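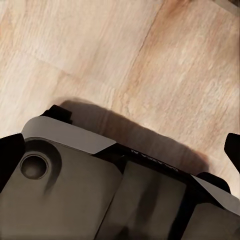
Contrôle avant ouverture - salle Clallar, Hinavholm
Concert filmé Herusell, 21 janvier 2026

1. Jauge. Limite affichée : 279 personnes debout, 200 assises. Conforme.
2. Issues de secours. Porte cour : barre antipanique dure, à graisser avant les balances.
3. Parquet. Passages de câbles à poser côté jardin. Lames sans réserve.
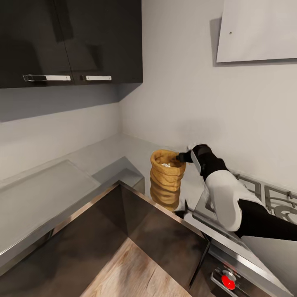 Plan de travail, sac de toile ouvert.

4. Accroche. Pont de face chargé à 43 % de la capacité. Élingues de sécurité vérifiées, sauf projecteur 6 - à reprendre.
5. Électricité. Différentiel du plateau testé, déclenchement correct. Armoire Ugwu : étiquetage incomplet.
6. Niveau sonore. Limiteur plombé, relevé à joindre.

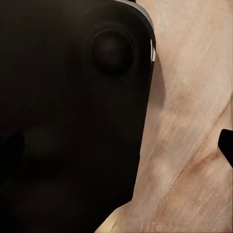 Carter noir mat, bouton circulaire en partie haute.

7. Extincteurs. Prochaine vérification en avril.

Avis : favorable, sous réserve des points 2, 4 et 5.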